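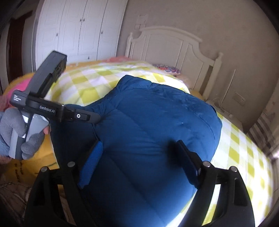

How to Wash a Comforter or Puffy Coat at Home Without Ending Up With Lumps

My mother-in-law washed her quilts twice a year, once in March and once when the leaves came down, and she did it in a bathtub with her sleeves rolled up past the elbow. I don't have her arms or her patience, so I use a machine, but most of what I know about padded things I learned from standing next to her and being handed the wet end. If you've been putting this job off all winter (I always do), set aside one whole day at home and it will go just fine.

First, find the care label

It's usually sewn into a side seam near the bottom corner on bedding, and inside the left side seam on a coat. You want to know two things: what the filling is, and whether the maker says it can be washed in water at all. Polyester filling is the easy one. Down and feathers can be washed too, though they take a lot longer to dry. Wool batting I would leave to a cleaner unless the label clearly tells you otherwise, and the same goes for anything with silk on the outside.

If the label is faded or somebody cut it out years ago, feel the filling between your fingers. Little pokey bits mean feathers. An even, springy layer is most likely polyester. If you still can't tell, ask at a dry cleaner's counter - they handle these things every day and are generally happy to give it a squeeze for you.

Check it over before it gets wet

Spread the whole thing out somewhere with good light and go along every seam. A hole the size of a pea can turn into a hole the size of your hand once the filling is heavy with water, and then you'll be picking fluff out of the drain until summer. Three or four stitches in matching thread are plenty for a small gap. On a coat, empty the pockets (the inside one too!), close all the zippers, fasten any snaps, and take off the hood if it has fur or trim on it.

While you're there, look at the collar, the cuffs, and the top edge of the comforter where it sits under your chin all night. Those spots pick up skin oil, and they need a bit of help before the main wash. I put on a few drops of plain liquid detergent, work it in with a soft toothbrush, and leave it for as long as it takes me to drink my coffee.

Will it fit in your washer?

Put it in dry and see. It should go in without being punched down, and there should be room left over for you to put your arm in above it. A coat is hardly ever a problem. A twin comforter is often all right in a big front loader, and a king almost never is in a regular home machine. My own old Derton takes a twin and grumbles about it the whole way.

When it doesn't fit, go to a laundromat and use the biggest machine they have. I go to the one on Utgate, and I go at 7 in the morning when I can have my pick of the dryers. Top loaders with a tall post in the middle are hard on padded things, so I'd skip those even if they look roomy.

The wash

Use about half the detergent you'd use on a regular load, and make it liquid. Powder likes to hide in the quilting and dry there in stiff white streaks. No fabric softener, please, especially with down, as it coats the feathers and they go flat on you.

Set the machine to gentle with warm or cool water, whichever the label calls for, and a low or medium spin. When it stops, run another rinse and then a second spin. My neighbor Marloes Boersma swears by two extra rinses for down, and having felt how nice her comforters come out I've started doing the same.
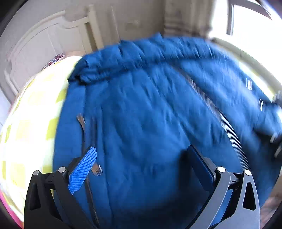
Can I wash a coat and a comforter together to save a load?
I'd wash them separately. The coat gets rolled up inside the comforter, neither one rinses properly, and zippers can snag the quilting. Two small loads are kinder to everything, including your machine.

Getting it out

A wet comforter is a lot heavier than you'd think, and the weight pulls on the stitching. Don't grab one corner and haul. Get both arms underneath, gather it up like a sleepy child, and lower it into a basket. It will look terrible at this stage, all clumps and flat places, and the first time I saw that I was sure I had ruined it. I hadn't!

Drying, and this takes a while

Use low heat and a big drum, and toss in two or three clean tennis balls to knock the clumps apart. Every half hour take the whole thing out, shake it hard, pull apart any lumps you can feel, turn it around and put it back. Polyester may be done after a couple of rounds. Down can take most of an afternoon, so bring a book.

If you'd sooner dry it on the line, hang it over two lines side by side so that the weight is shared, and turn it a few times during the day. Coats do better lying flat on a rack than on a hanger, where the filling slides to the bottom.

It's dry when the thickest part feels light and warm right through, with no cool spots when you press it between your palms. I leave mine over the back of a chair overnight even after that, and only then does it go into a cotton bag on the closet shelf, folded loosely, with nothing stacked on top.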